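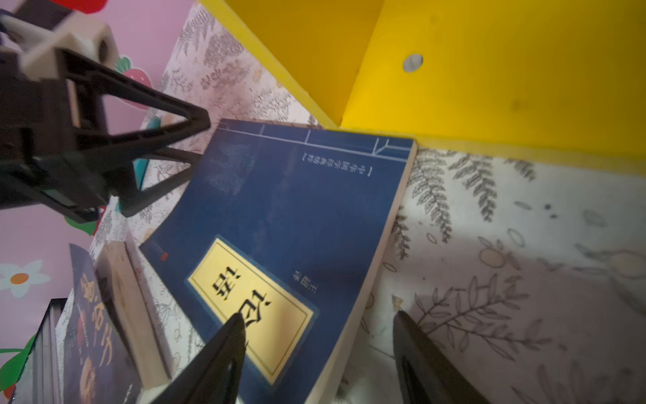 Section 4: Your first shelving session

By now your Fulitz two-arm kit should be bolted to its rail and both arms should have gone through their wake-up stretch. Well done — that's the fiddly part behind you! This section takes you through teaching the arms to handle books, and we'd suggest putting the kettle on first, as it's nicer when you're not in a hurry.

1. Open Avance on your computer and choose Books from the task list.

2. Set the finger opening to 117 for paperbacks. Thicker volumes may like 153, and you're welcome to fiddle a little either side until the grip looks comfortable.

3. Lay a few books on the mat where both arms can reach them. Covers in different colours are a good choice, and it doesn't matter a bit if they sit crooked.
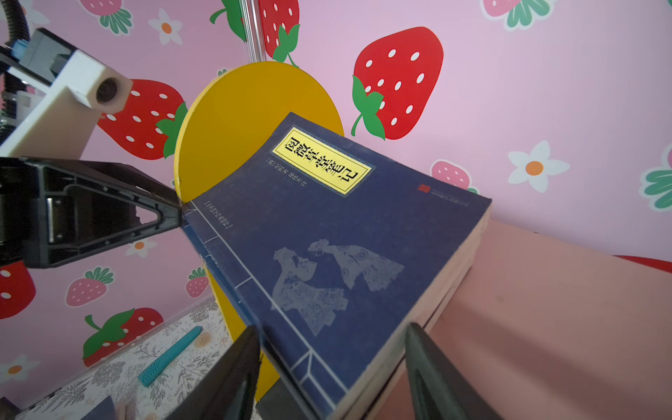

4. Take hold of the leader handles and bring the fingers down either side of one book, nice and slowly. Close them until they touch the cover or the page edges, then stop and let the grip settle before you lift.

Caution: Keep your own fingers well clear of the arms whenever the Srour controller is switched on, even if nothing has moved for a while.

5. Guide the book to the shelf, open the fingers, and back straight out before you swing away. Press Save in Avance.

Note: If the arms meet in the middle, let go of both handles and press Pause. Error 2575 means one of them has been pushed past its limit — park both arms and start the session again. 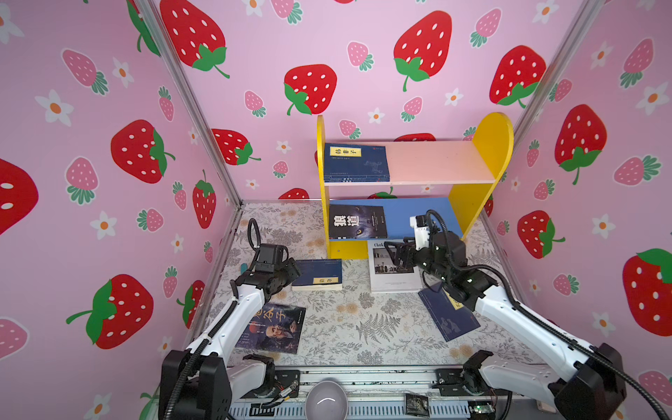 6. Repeat with the other books, swapping arms now and then. When you've finished, park both arms, switch off the controller and copy your session to the Jinbridge folder.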